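Speaker notes, Darkine Robotics Club showcase evening

Start at 7, keep moving. Filipa has the clicker for the first half, I take over at the arm.

Hi everyone, I'm Vimala Warrier, and with Filipa Mendes I run the after-school robotics club at Darkine. We have 34 students this year, which still amazes me! A couple of years ago we met in the back of the library with a box of motors and one laptop between us.

Tonight is about our simulation group. They call their project Rebelo (ask them why, the story changes every time). They write programs for a virtual arm and let it practise picking things up on a virtual kitchen counter. Everything you'll see from them lives inside a computer, so they can try a grab, reset, and try again before dinner.

[Pause. Let people look at the screen.]
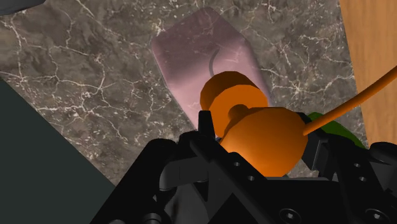

Grasping is the part the kids argue over most, and I love listening to them do it. Where do you put the fingers? How far do you close them? A box is kind to beginners, with its nice flat sides. Then you give the program something like the orange piece, a rounded body with a neck and a long thin rod poking out one side, and every easy answer disappears. The group chose to go for the fat part and leave the rod alone. There was a long debate about that, with diagrams. The see-through pink thing behind it started another one, over how a program should tell a clear object from the counter under it.

[Ask: who would have grabbed the rod? Hands up.]

The rule they settled on is 40 tries per object before anyone may change the code. It was hard at first! They wanted to fix things after every miss. Now they keep a shared log, and the younger ones are fierce about filling it in.

In December we take Rebelo to the Driltmont student meet. Teams of 4, own code, and the objects stay secret until the morning.

Filipa: thank the Puvdale library for the room, then the live demo. If the projector sulks, use the spare cable in the blue bag.

Questions go to the students first, please. They know the code far better than I do.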